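Call for Readers: Marum Reading Study

Location: Lozano Street Library Annex, second floor
Time commitment: one evening a month, plus reading at home
Start: January
Payment: $400 on completion

The Marum Reading Study is looking for 60 adults who are willing to read one novel a month and talk about it in a small group. The study looks at how people remember stories they have read on paper, and how talking about a book with others changes what they remember later. We are interested in ordinary reading habits. You do not need to be a fast reader, and you do not need any background in literature.

The study is run by Voleck, a small research office that works on reading and adult learning. The library is providing the meeting rooms and shelf space, and the Adham Fund is paying for the books.

What you will do

You will be placed in a group with other readers. Each group gets one title per month, and everyone in the group reads the same one. You read it at home, at your own pace, and keep a short log of when you read and how far you got. The log is a paper booklet and takes a minute or two per entry. Please fill it in even if you only read a page.

At the end of the month your group meets for a discussion that starts at 6:30 p.m. and ends by 8:00 p.m. A group leader opens the talk and keeps time. The leader will not test you or ask you to give a report. After the discussion you fill out a questionnaire on your own, and then you are free to go.

Three months after your last meeting we will call you for a follow-up interview by phone. It takes under an hour. You will be asked what you remember about the books, including the ones you did not like or did not finish.

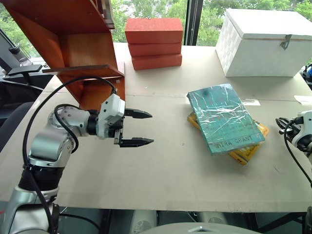

All books are recent or older fiction in English, in print editions. Most run between 200 and 350 pages. Some deal with illness, death, family conflict or violence, and we will tell you before each month begins if a title includes these subjects. You can ask to skip a title once during the study without losing your place. You keep the books when the study is over.

Please do not use an audiobook or an e-reader for the assigned titles during the study period. You may use them for anything else you read. If you normally read with a magnifier, a ruler or colored overlays, go on doing so and write it down in the log.

Who can take part

You can apply if you:
are 18 or older
can read a full-length novel in English
live close enough to attend the evening meetings in person
can attend at least five of the six meetings
have a phone number where we can reach you after the study ends

We would especially like to hear from people who have not finished a book in the past year, people who work shifts, and people over 61. These groups were thin in our first round and we are holding places for them.

You cannot apply if you work for Voleck or the library, or if you took part in the first round. Two people from the same household may both apply, but they will be put in different groups.

Handling the books

New copies are given out at the front desk of the annex, and you sign for yours. Please write your reader number inside the front cover and nowhere else. Notes in pencil or pen are fine. If you lose a copy or it gets damaged, tell the desk and they will order another one at no cost to you. Replacement copies can take a week to arrive, and the log should show the gap.

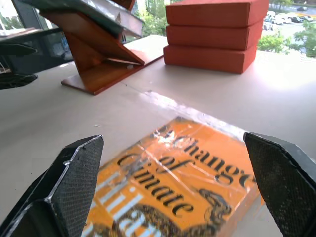 A wrapped copy of "Change of Climate"

Try not to look up reviews or summaries before your group has met. If you have read one of the titles before, tell us when it is announced. You can stay in the group that month, but your questionnaire will be marked and looked at separately.

Payment and expenses

Participants who complete the meetings and the phone interview receive $400. If you leave early for any reason, you are paid for the months you completed. Bus fare to and from the annex is refunded at each meeting, so bring your ticket or a receipt. Parking behind the building is free after 6:00 p.m. We are not able to pay for child care, but children of school age may use the reading room downstairs while you are in your meeting.

Privacy

Discussions are audio recorded and typed up. Names are replaced with reader numbers in the typed version, and the recordings are erased once it has been checked. You may leave the study at any point and ask us to remove your log and questionnaires.

How to apply

Pick up an application form at the annex desk or at the main library. The form asks for your contact details, the evenings you are free, and a few lines about the last thing you read, which can be a magazine or a manual. Return it to the annex desk in the envelope provided. Applications close at the end of November, and everyone who applies will get an answer by mail in December.

The annex has an elevator and an accessible restroom on the second floor. If you need large-print copies, check the box on page 2 of the form.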